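The Sorting Shift

Gönül bet me 2 lira the arm would have the bin empty before I'd finished my tea, and I said make it 20, because I've worked at Brandley long enough to know what a squeezy bottle does to a clever machine. It rolls, that's what.

"It's had 2972 goes at this," Orhun said, very proud. He's young and he talks to it.

"I had one go," I said. "My mum handed me a bucket and told me to tidy up."

He laughed, but he didn't take his eyes off the gripper. We all went quiet then, four grown adults leaning over a grey bin as if somebody had dropped a ring in it. The arm came in from the right, cables and all, and hung there above the orange tray – thinking, Orhun said. Dithering, said Gönül, who wanted her money.

And I found I was rooting for it! I've got a kitchen drawer at home that I haven't faced since March, and if this thing could manage a bottle against a wall, well, I'd have it round for supper.

"Go on, love," I said, out loud, and Orhun grinned at me.

My tea was still too hot to drink.
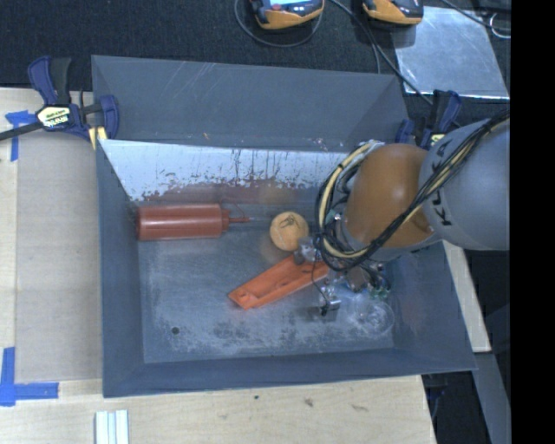
Filed under: Short Fiction

Next story: The Plimivard Kettle, by Nurhan Gündoğdu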